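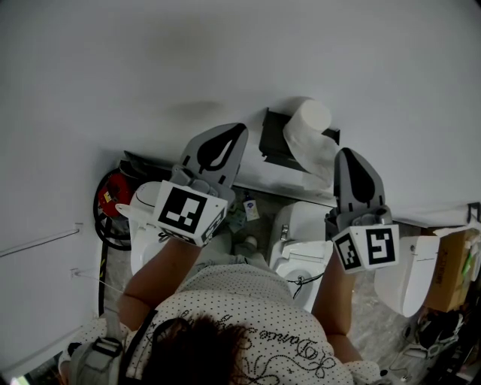

A small restroom, and somebody in it with a backpack on.

I want to make a case for the public restroom, and I want to make it before the town of Steltstead closes another one. We used to have 6. We now have 2, and one of those is inside the library, so good luck to you after closing time.

I walk a lot. My doctor likes it, my dog likes it, and I've got a loop that goes down Espinoza Street, past the old Riseck shoe store and along the creek until my knees complain. It's a lovely walk! It is also a walk I plan entirely around plumbing. I know which diner will let me in if I buy a muffin (I have bought so many muffins) and which gas station keeps its key chained to a hubcap. I'm 61 years old and I have a map in my head that a town ought to be a little embarrassed by.

My neighbor Alasdair Rennie thinks I'm making too much of this. His view is that people can go before they leave the house, like his mother taught him. Fine for Alasdair. He drives everywhere and he's home by four. Try it with a three-year-old, or while pregnant, or on one of those pills that has you up all night. Try it if you deliver packages for a living. I put that last one to him over the fence and he said he'd think about it, and then he changed the subject to his gutters.

The argument from town hall is always money and mess. Well, yes, restrooms get dirty. So do streets, and we sweep those. The one by the ball field was shut in August after the lock got broken again, and the repair quote was 1214 dollars. I wrote that number on the back of my hand at the meeting because I couldn't believe it was the whole problem. We spent more than that on the banners for the summer fair, and I liked the banners, but I couldn't wash my hands on one.

What bugs me most is who drops out. You don't see the older folks on the creek path the way you used to, and I don't think they all got tired of ducks. They stopped going because they couldn't be sure of the trip. Then the path looks quiet, so there's less reason to spend anything on it, and around we go.

I don't need anything fancy — a door that locks, a light, soap, a hook for your bag. Please, a hook! I've balanced my bag on my knees in half the restrooms in this county and I'm too old for it. Clean it twice a day and put up a sign people can find from the sidewalk.

The ball field comes up again at the next budget meeting. I'll be there, near the aisle.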